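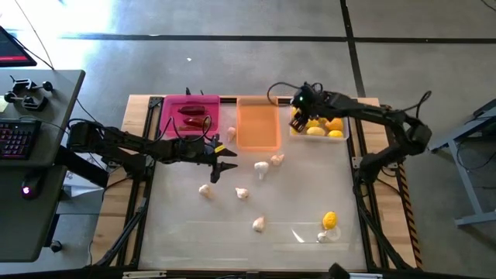
Two-arm cell, garlic sorting run, stock pointed fingers on the left arm

Gripper fingers for garlic on a glossy top
Started by railhand_46, Thursday, July 24, 2025

railhand_46
Comparing the stock pointed fingers with the Kettler soft pads. Peppers and lemons are fine with either. Garlic is the problem. With the pointed fingers the bulb rolls on contact if the first finger lands off center. Over 134 garlic picks I got 46 drops or misses with the stock set. The pads have only been on the bench, no numbers yet. Target is the orange bin in the middle. Controller is the Avaston, default force limit.

Pilleck
What closing speed? The default is too fast for anything round on a slick surface. Cut it in half before you buy pads.

railhand_46
Default. Will try half.

torque_ledger
Disagree with Pilleck. Slower closing still pushes the bulb if one finger touches first. You need compliance at the tip. We went to pads in February and left the speed alone.

Pilleck
Pads add width. Look at the spacing in that shot, there is a bulb sitting between the pink bin and the orange one. Wide pads will hit a bin wall going in there.

torque_ledger
So move the bins.

flunstead_lab
Separate issue: glare. You have a bright streak across the lower part of the work surface, not far from the smallest bulb. White garlic on a whitish top is already low contrast. Are you sure all 46 are gripper failures and not bad pose estimates?

railhand_46
Not sure. I logged the result only, not the pose error. The top is staying glossy for now.

flunstead_lab
Then I wouldn't compare fingers yet. Put down a matte sheet, rerun the same set, then change the fingers.

Pilleck
Also check your cable slack. The left arm has loops crossing the lower part of the pink bin. Ours snagged twice on a bin lip and it logged as a missed pick.

railhand_46
No snag in the log, but I'll reroute it. Plan is 2 blocks, matte sheet first, then half speed, with 5 mm pads after that if they fit between the bins.

torque_ledger
Post the pad numbers even if they're bad.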